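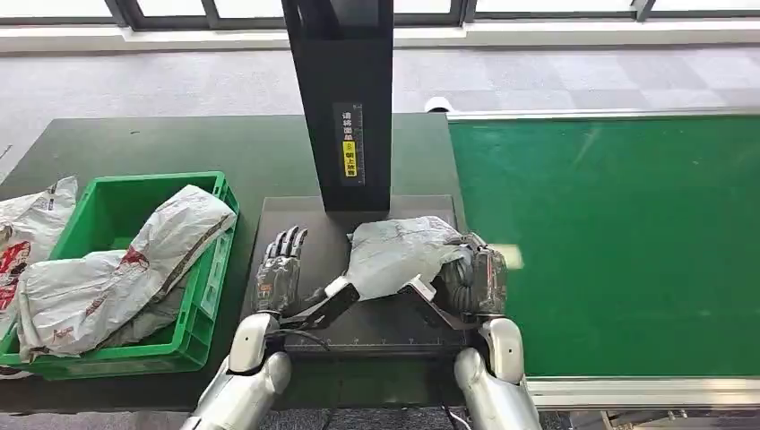
Grunda at the parcel station, Prasthorpe. One hand closed on a bag, the other open.

FOR IMMEDIATE RELEASE

Mac Carthaigh puts two-armed robot on soft parcels at Prasthorpe. No job cuts, shorter turns at the station, new rota from June

PRASTHORPE - Parcel handler Mac Carthaigh has started running a two-armed robot, Grunda, on the soft parcel line at its Prasthorpe site. Built and supported by Edier. One station for now, day shift only, with a second station to be decided after the summer.

The job is the one most people on the floor would hand over first. Bags come in by the crate. Take one out, get it onto the plate, shipping label facing up, pass it along to the green belt. Then the next one. A person on a full shift does that until their wrists ache, and the soft bags are the worst of it - they fold, they slump, the label ends up underneath and has to be found.

Boxes have gone through the site's older equipment for years. Bags never did. Suction cups lose their hold on crumpled plastic and a simple clamp bunches it up so the label can't be read. Edier's answer was hands with fingers, two of them, so that one can hold while the other turns or flattens. Slow to look at, the first few weeks. Better now.

What it does at present

Grunda handled 592 bags on its best day shift so far. The soft parcel line as a whole sees roughly 3,000 a day, so most bags at Prasthorpe are still handled by people and will be for a good while. Mac Carthaigh wants that understood before anyone writes a headline.

Stops are logged. The usual ones: two bags stuck together, a bag with the label wrapped over a fold, a crate packed so tight that the fingers can't get in beside the bags. When the robot can't finish a bag it sets it aside and calls for a person. Calls go to a light over the station and a buzzer, and the buzzer is being swapped for something less awful after complaints from the packing benches.

What changes for staff

No positions are being removed at Prasthorpe because of Grunda. That is written into the site agreement and it covers temporary staff on the line as well as permanent.

The turn at a soft parcel station drops from a half shift to two hours, then people rotate off. The two hours was the staff's number, Mac Carthaigh had proposed three.

A new role, line lead for automation, sits one pay grade up. The lead answers the robot's calls, clears stuck bags, decides when the station is paused and writes up the stops at the end of shift. Open to anyone on the floor with six months in. Training is paid, on shift, four days, with Edier staff on site for the first two. No coding needed. A lot of it is learning how to load a crate so the robot has a chance at it, plus the safety part: where to stand, how to stop the arms, how to restart.

Anyone on the floor can stop the station, lead or not. No need to ask first and no form afterward. This was a sticking point in the early talks and is now printed on the back of the site pass.

Individual pick rates will no longer be posted on the soft parcel line. With a robot working next to people the comparison was going to be made by somebody, and the site would rather it wasn't made by a screen on the wall. Team totals stay up.

Why now

Bags are taking over from boxes. Clothing, phone cases, small household stuff, all of it arrives in plastic mailers, and the site has had trouble keeping people on that line past the first couple of months. Exit forms kept saying the same thing. Hands, wrists, boredom. Mac Carthaigh looked at paying more for the line (done, last year), at better benches (done, helped a bit) and then at automation.

Edier came in with a plan to collect its own practise data at the actual kind of station, with the actual kind of bags, before going live. It took 200 hours of supervised running before the site would sign off. During those hours staff were asked to be difficult: overfill crates, put bags in label down, mix sizes. They obliged.

"It does the dull part all right and it needs you for the odd part, which suits me," one packer on the day shift told the site newsletter. "But I'd want to see it in the holiday peak before I say any more than that." 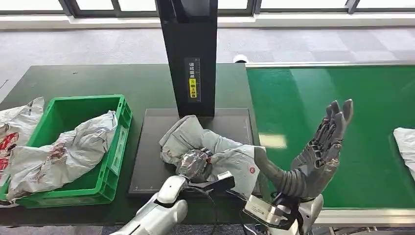 Caoimhe Tierney said the two-hour turn was the piece worth having, and that she would have asked for it with or without a robot. Her worry is the far end of it. If the machine takes the easy bags, then the ones that reach people are all awkward ones, one after another, and two hours of those might feel like four of the old kind. She wants the mix counted as well as the total, and she wants it looked at by the people doing the shift.

Mac Carthaigh has agreed to that. From June the line leads will note what kind of bag each call was for, and the rota gets reviewed every Wednesday at the start of the day shift, open meeting, fifteen minutes, coffee provided. If the awkward bags pile up on one station the turn gets shortened again. Minutes go up on the notice board by the lockers.

Still open

Night shift. Not before there are enough trained leads to cover it, and there aren't yet. The site will not run the station with no lead in the building.

Very thin mailers. Grunda sometimes picks up two. Edier is working on it and expects an update before the holiday peak, no date promised.

Noise. The buzzer, see above. Replacement is orderd.

Other sites. Mac Carthaigh has had questions from its other depots and the answer is the same for all of them: wait for the Prasthorpe numbers, and talk to your own floor first. Nothing has been bought for any other location.

Visits

Press can see the station in operation by arrangement, mornings only, 10 a.m. start. Closed shoes please. Photos of the station are fine, photos of shipping labels are not - they carry customer addresses. Staff will talk to you if they feel like it and shouldn't be pressed if they don't.

Questions about the rota, pay grade or site agreement go to the Mac Carthaigh press desk at Prasthorpe. Technical questions on the hands, arms or software go to Edier. Please don't ring the loading bay.

ENDS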